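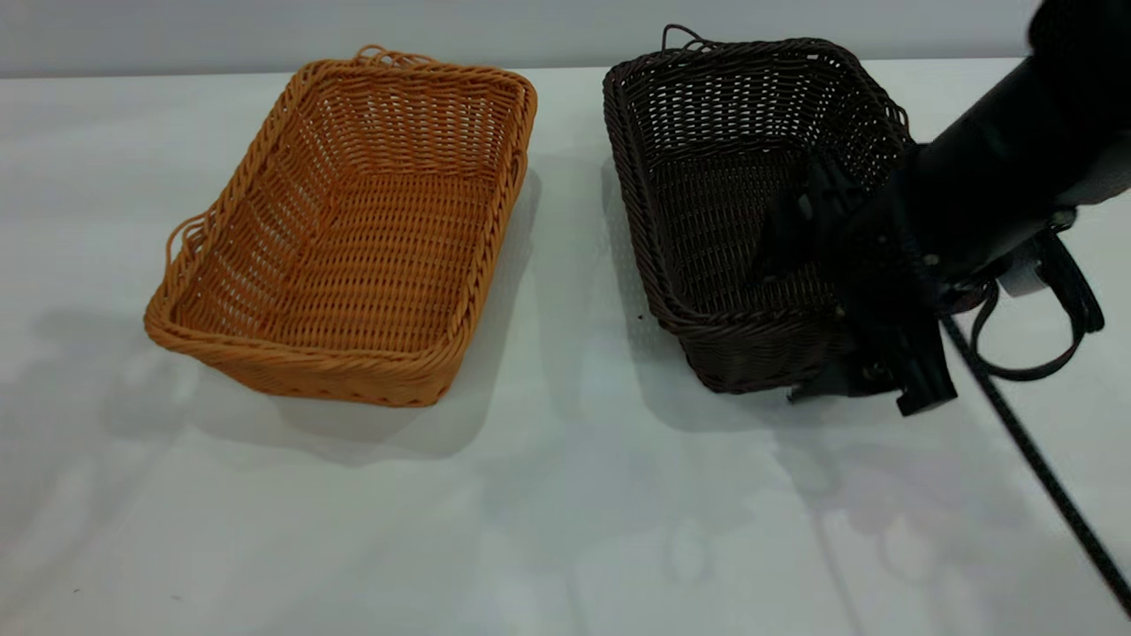 Jorkholm rectangular tray basket, with handles

Woven synthetic rattan
Colours: golden orange, dark brown
Length excluding handles: 375 mm
Width: 26 cm
Weight: 46 dag

Shallow open basket for table, shelf or counter use. The base and walls are woven from thin strands. The rim is braided in a rope pattern and runs round the full top edge. A small looped handle in the same braid is fixed at each short end. Handles project beyond the stated length, so allow extra clearance when fitting the basket into a cupboard or between shelf uprights.

Both colours share the same dimensions. Shade may vary slightly between batches; order matching baskets together where this matters.

Use
Bread rolls, wrapped goods, fruit, napkins, post, toiletries. The weave is open in places and will let crumbs and fine powder through. Use a liner for loose dry goods. The Skinimen cotton liner fits this size and is sold separately.

Maximum load 3 kg, evenly spread. Lift a loaded basket by both handles.

Cleaning
Wipe with a damp cloth and mild washing-up liquid. For dirt in the braid, use a soft brush and rinse with lukewarm water. Leave to drain upside down. Not suitable for dishwasher, oven or microwave. Keep away from hotplates and heat lamps.

Supply
Sold singly. No lid available. Contents and accessories not included.

Page updated 05/09/2022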